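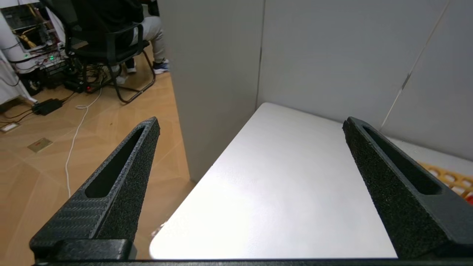

Progress report to Daleo, second period
Sample preparation cell, Tokthorpe site
12th September

1. Status

The cell has run supervised shifts since May. Cycles logged in this period: 458, all on liquid transfer between tubes and open vessels. Drilten supplied the revised finger pads under the existing order – no change to cost.

2. Transfer work

Emptying a tube into a cup is the step bench staff most wanted to hand over. The arm takes a tube, tilts it over the cup and pours. Tilt speed is still set by hand for each liquid.
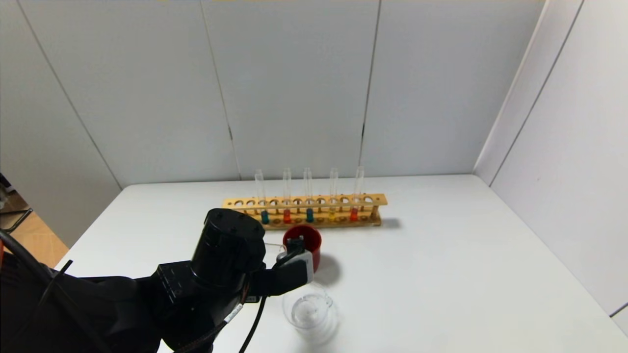

Guo asked whether the staff who used to pour are now simply watching. Partly, yes. Six technicians are trained on the cell, and each supervised shift ties up one of them. The other hours went to labeling and record checks.

3. Narrow tubes

Liquid that lands on the rim of a narrow tube can cling there, and the volume received is then uncertain. Such cycles are logged as incomplete and repeated by hand.

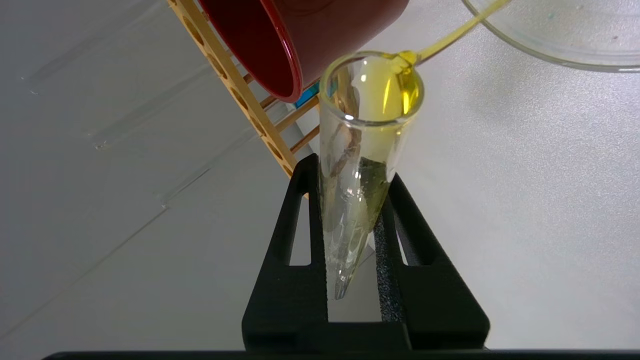

One technician remarked that repeats tend to arrive in batches late in the shift, and that she would prefer to stop the cell sooner. The stop rule has been changed to allow this.

4. Next period

Rim detection trial, 7 weeks. Shift rota to be reviewed with bench staff before it starts.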